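April, evening

Started on the playroom table at half past four and finished after seven, which is longer than a table with one flat surface ought to take. Notes follow while I still remember the order of things.

The first job was the play food. It had migrated into four different containers over the winter: the Flamitz crate, the drawer under the window, a shoebox, and the pot that belongs with the toy stove. I tipped everything out on an old sheet on the floor and sorted by type before deciding on any storage. In the past I have bought the box first and then made the contents fit it, and the contents have always won.

Sorting categories, as settled:

- fruit
- vegetables
- bread and cooked items
- dishes, full size for the hand (plates, cups, colander)
- small dishes from the dollhouse, which go back to the dollhouse
- unidentified

The unidentified pile was bigger than I wanted. Several lumps in beige and brown could be potatoes, rolls or chicken. I put the lumps in with the bread and cooked items on the grounds that anyone looking for one will look there. If they are potatoes, they are baked.

Washing. Hard plastic in the sink with dish soap and warm water, 5 minutes' soak, then a nail brush on the seams. The seams are where the dirt sits. Anything with a hole in it (the hollow fruit, mostly) was kept out of the soak and wiped with a damp cloth, because water gets in through the hole and does not come out again for a week. I learned that from the lemon two years ago. The lemon is no longer with us.

Painted pieces need more care. The Tindeo set has a finish that dulls if scrubbed, so for those I used the cloth side of the sponge and no pressure. One carrot already has a bald patch on its shoulder from last year's scrubbing. The Amegashie pieces are colored through and can take anything. I wish the whole lot were Amegashie, but the price per carrot does not bear thinking about, and the children show no preference.

Drying took most of the time. I laid the pieces on two dish towels in a single layer and turned them once. Stacked items trap water, so the cups went upside down with a pencil under each rim to let air in. By half past five the cups were dry and the fruit was not, so I got on with the table.

The table. The top had a film on it, a mixture of old tape glue and what I take to be jam. Plain water did nothing. Dish soap moved the jam. The tape glue needed cooking oil on a paper towel, left to sit, and then soap again to get rid of the oil. I went over it a third time with a dry cloth, working from the middle to the edges. A plastic scraper helped along the edge, where the tape had been doubled over. I did not use the scouring powder; last time I used it on a white surface it left a matte patch that shows whenever the lamp is on.

The screw holes are a nuisance. They collect crumbs and clay. A wooden toothpick clears them, two turns and out, then the narrow nozzle of the vacuum. I considered filling them with putty and sanding flush. Decided against it for now: I may want to fit the shelf bracket back on in the fall, and digging putty out of a threaded hole is worse work than clearing crumbs once a month. Noted for the shopping list: black plastic plugs, if the hardware store has the right diameter. I should measure with the calipers first and not trust my eye.

Dede Yakubu came by at six to return the drill and stayed to give an opinion. Her view is that play food should be kept by meal and not by type: breakfast in one tub, dinner in another, so that a child can lift out a tub and start. I can see the logic. My objection is that an egg belongs to at least two meals, and that someone has to put it all back at night. By type, the rule for putting back is one glance long. She said that her way the children do more with it. She may be right about that, and she did not stay for the putting back.

We agreed on one thing, that the table should never be cleared completely. A bare table gets used for coats. A few things left out get played with. So the new arrangement is that all of it goes in the tubs except a starting set: one large plate, one cup, the colander, and a small handful of food, changed when I remember. Dede wanted a pot as well. I said the pot has a lid and the lid is what rolls under the radiator.

The tubs are Risik, the shallow kind, 35 centimeters long, bought as a pair with a third from the basement. They fit side by side under the table with room to get a hand between. I had wanted the deep ones. A deep tub hides whatever is on the bottom, though, and a child looking for the thing on the bottom will empty the tub, which puts us back on the floor with the sheet. Labels on the short side, facing out, in marker on masking tape. I will do them properly once I know the categories hold. They never hold the first week.

For tonight I set out the large plate toward the back, the green colander at the left with the teal cup next to it, and the food over by the plate. Orange slice, strawberry, a small red one that is some kind of berry, and the pale yellow knobbly piece that has been called both ginger and banana in this house and was on the unidentified sheet until the last minute.
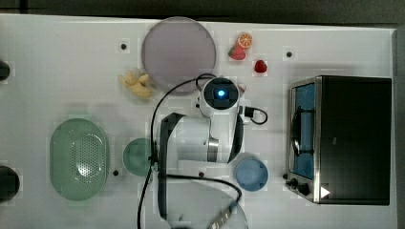 Left the rest of the fruit on the towels overnight and put a note on the kitchen door so it doesn't get bundled into the laundry with them. The strawberries have creases under the leaves that hold water, so I stood the spare ones cap down against the edge of the baking tray.

Things that did not survive the sorting: a slice of pizza with a bite out of it (a real bite, plastic gone), the corn with the split side, and half a tomato. The other half of the tomato has been missing since before we moved the shelves. I kept the tomato half for an hour on the windowsill in case its partner turned up behind the radiator. I moved the radiator cover and found a domino, a hair clip and the lid of the pot. No tomato. Half tomato to the trash.

The plate I am pleased with. It is a muted purple-gray and food shows up well on it, better than on the old patterned one, where a slice of anything disappeared into the flowers. It does take up a good deal of the table. If it proves too much I will swap it for one of the saucers, but I would like to give it a fair trial first.

The colander needs another pass. Soap had dried in the small holes and I ran out of patience after the first two rows. Next time: soak it face down, then hold it under the tap at full pressure from the underside, so the water pushes the residue out the way it came in. A soft toothbrush, if that fails. I would rather not use the toothpick on it, as the tip snaps off and then there is a splinter of wood to remove from a hole that was only soapy before.

Also outstanding:

- measure the screw holes
- find the second box of masking tape
- return Dede's extension cord, which she forgot to ask for and I forgot to offer
- decide about the toy stove, whose left knob turns all the way around without clicking
- look in the car for the tomato

On the stove knob. I took it off with the small screwdriver. The spring is there but the little plastic tooth that it presses against has worn down to nothing. I could build it up with epoxy and file it to shape. That is an evening's work on a knob that controls no heat. The children make the clicking sound themselves and have done so, I think, for months. Put it back on and left it.

The dollhouse dishes took another fifteen minutes I had not planned for. They are small enough to go through the vacuum nozzle, and one did, a saucer. I put a piece of old stocking over the nozzle after that, held with a rubber band, and had no more losses. The saucer is in the bag and will have to be fetched out tomorrow, over newspaper, before the bag is changed. I have written that on the bag itself.

I still have the old inventory from when the first set was bought, in the year 2000, for my sister's eldest. It is one sheet, typed, with a column for color. By that list there should be a full dozen pieces of fruit from the original box, and the strawberry is described as "red, w/ leaves." No entry for anything yellow and knobbly, so that one came from somewhere else. I have added it in pencil under fruit, with a question mark, and left the column for color filled in and the column for name blank.

Floor swept by ten past seven. The sheet went out on the line to be shaken and I left it there.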